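Notebook, Tuesday, second coffee

Back on the chore question. Ingrid Blackwood asked me in the hallway whether the arms could pack her kid's lunch by the end of the year and I said "sort of," then felt bad about it all the way to my desk. So I'm writing down what I really think while it's fresh.

The lunch task is the one we've been fiddling with since March: pastry off the table, pastry in the box, lid closed, hands out of the way. All in sim for now, two arms, two proper hands with fingers. A five-year-old does it without looking. I did it myself at home with a stopwatch (my husband thought I'd lost it) and it took me 8 seconds, including licking my thumb.

Sihan set the batch going last night on the Larkstead machine, 1000 episodes, and I've only been through the first 109 so far, so no big claims here. What I keep noticing is how much of the time goes into nothing much. One hand gets near the box and then dithers over it, tiny corrections, left a bit, right a bit, like somebody trying to park in front of their in-laws. I'd love to know if that's the policy or the contact model. Sihan says policy, I say contact model, and there's a sandwich riding on it.

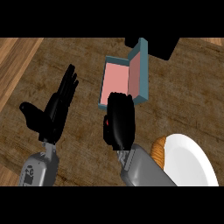
The other thing is the lid. I used to think picking up the food would be the hard part, and croissants are a pain, sure, all those ridges and a different width wherever you grab. But a hinged lid is worse! You have to push it along an arc, and if your fingers are a little off the arc you drag the whole box across the table. People put the other hand on the box without thinking. Our two arms don't share that instinct yet. Begoña wants to try a reward for keeping the box still, and I'm fine with that as long as we don't end up with a robot that just leans on the box all day.

Also the table texture. Unathi swapped in the dark weathered one and a couple of the older checkpoints got noticeably dumber, which is a bit embarrassing when you think about how many kitchens there are in the world. Note to self: ask her for the list of textures that were in training, I can't find it in the Lerkex folder and I'm not digging through it again.

So can machines do chores yet? My answer for Ingrid, the longer version: folding one particular towel on one particular table, yes, on a good day. Packing a lunch in a kitchen it hasn't met, no. I'd want the sim numbers to hold over changed tables and plates before I let it near a real lunchbox, and Ignacio won't give us bench time before that anyway (fair enough, after the thing with the mugs).

To do:
- watch at least 60 more episodes before group meeting, no skipping the boring ones
- plot box drift against lid angle
- ask Begoña how she's weighting the stillness term
- try a slower approach on the last bit before contact
- pay Sihan the sandwich if it is the policy, turkey, no mustard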